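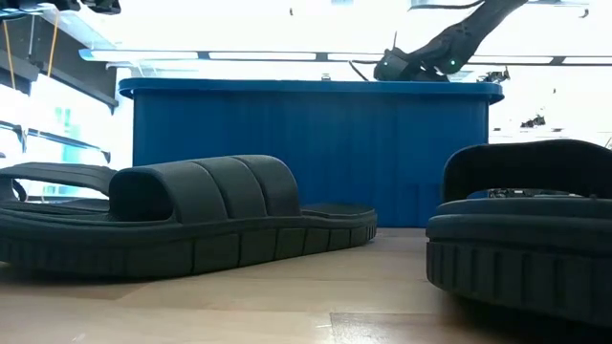

Page 87

Saturday, August 31, 2019

Workshop from nine. Sandals and the blue bin again. The task is the same as in the last entry: pick up one sandal, put it in the bin, then the other. Dark green on light wood, so segmentation is easy. Grasping is the problem. The strap is thick and padded, and it compresses before the force threshold trips. The sole is stiffer, and the blocks along its side give the fingertips an edge to work against. Changed the grasp target from strap to sole and left everything else alone.

Closing threshold was 4,000 counts. At that value the Havix driver faulted on overcurrent before the grip settled. Dropped it to 3,000, no fault, grip still acceptable on the bench block. Will keep 3,000 until there is a reason to move it.

The rim of the bin flares outward, so the approach height in the config is wrong. It was measured to the wall. Added the correction as a separate parameter, bin_rim_offset, so it doesn't get lost the next time someone swaps the bin.

Cable routing on the arm: the loop at the gripper housing needs enough slack for full wrist rotation and no more. Retied it. Check again after the first long session.
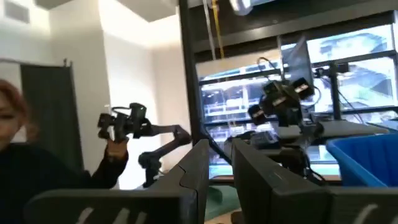 Teleop mapping next. The Eltlow firmware reports the elbow with the sign flipped compared to the Cetudley build. Fixed it in the mapping file and left the firmware alone. Noted the change at the top of the file with the old value commented out.

Logging rate is 1,000 Hz on the joints. The Kamel board drops packets when both arms stream at that rate, nearly always in the first few seconds after start. Suspect the buffer size. Did not get to it.

Windows are a nuisance for exposure in the afternoon. Locked exposure manually on all cameras and wrote the values on the inside cover of this book.

To do: buffer size on the Kamel board, spare fingertip pads, 2 longer USB leads, label the power supplies. The rail brackets have been on this list since January.

Locked up at six.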